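Project Report: Comparison of Two Hand Controllers for Bimanual Tabletop Tasks in Simulation
Submitted 26 April 2023

3. Method

The comparison was limited to the controller. Both conditions used the same two-armed humanoid model with jointed hands, the same table and the same object set. Controller A (Lengate) maps a single closure value to all fingers of a hand. Controller B (Coppens) commands each finger joint separately and reads back joint position error at every step.

The task was to place a small box and a bowl in an open slatted crate. The crate was not fixed to the table, so contact with its walls could move it. Each trial started with both hands open, palms facing inward, and clear of all objects. Object poses were shifted slightly between trials using a stored list of offsets, and both controllers ran through the same list.

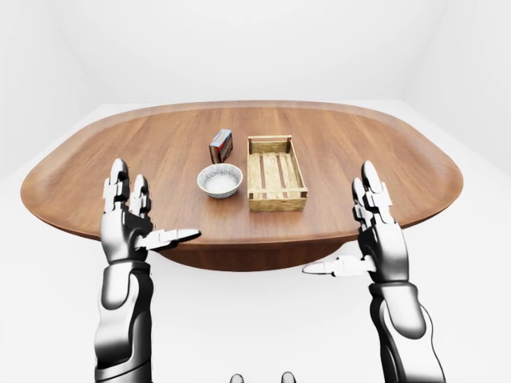 Each controller was given 48 trials. A trial ended when both objects were inside the crate, when an object left the tabletop, or when the step limit of 3,498 was reached. Arm motion was planned by the Prustgate module in both conditions, with identical speed limits. The only arm parameter changed after the pilot runs in February was the approach height, which was raised to keep the thumbs from striking the table rim.

4. Results

Controller A closed faster and was more reliable on the box. Its flat faces tolerated a uniform closure, and a grasp was usually obtained on the first attempt. On the bowl the same closure often pushed the rim away before the thumb made contact. Controller B handled the bowl better but took longer to settle, and in 5 trials it reached the step limit while still correcting finger position.

Crate displacement was similar for both. In 6 trials the crate was struck by the back of a hand during release. We attribute this to the arm path and did not count it against either controller.

5. Limitations

Friction values were the Stevside defaults and were not measured. Contact between the bowl rim and the fingertips is sensitive to this setting, so the bowl results should be repeated with at least two other values.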